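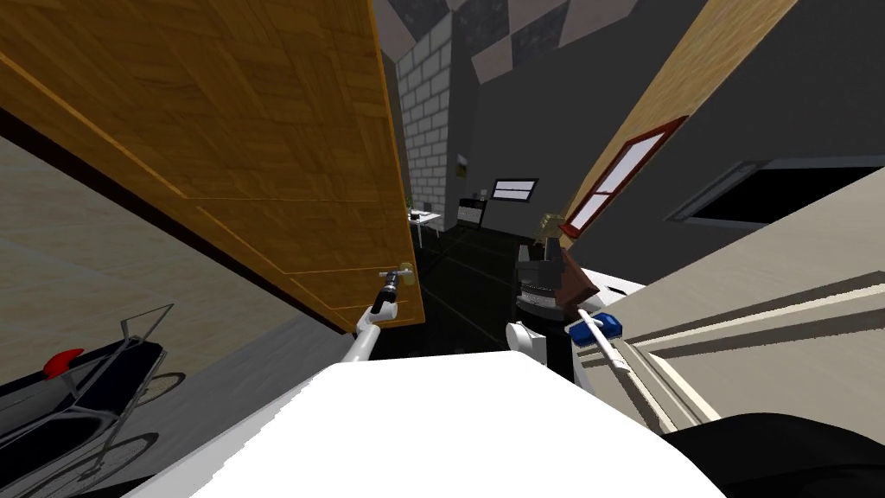
Repatriation Research Officer (fixed term)
Gorkgate Museum Service, Collections Department

Gorkgate Museum Service wishes to appoint a Repatriation Research Officer to work on the Postberg collection of human remains and associated burial objects. The post is full time for 23 months, based at the Ngui Street store, and reports to the Head of Collections, Saodah Osman.

Background
The Postberg collection was catalogued by several curators working to different standards. Provenance entries are incomplete and accession numbers have been reused in places. The Service has agreed a claims procedure with descendant communities, and the post holder will prepare the evidence on which decisions under that procedure are made.

Duties
Examine accession registers, correspondence and field notes, and reconcile them with the Stalteo database.
Draft provenance reports to the agreed template. Each report is sent to the claimant and the Service on the same day.
Maintain the register of claims and record all contact with claimant representatives.
Arrange visits to the store, including private time with ancestral remains where requested.
Prepare export and transport papers for approved returns.

Requirements
A degree in archaeology, anthropology, history or law, or 5 years' equivalent work in a museum or archive.
Experience of provenance research using handwritten sources.
Working knowledge of current guidance on the care of human remains.
Reading knowledge of Dutch or German is desirable – training can be arranged.

The post holder will not handle remains without the consent of the community concerned. Handling training is given in the first month.

Terms
Leave is 30 days plus public holidays. Travel to meet claimants is expected up to 4 times a year and is paid for by the Service.

How to apply
Send a CV and a covering letter of no more than two pages to Afiq Oei, Personnel Office. Letters should address each requirement in the order given. Interviews will be held in December. Questions on the research content may be put to Adom Mensah, Provenance Lead – please telephone on a Monday.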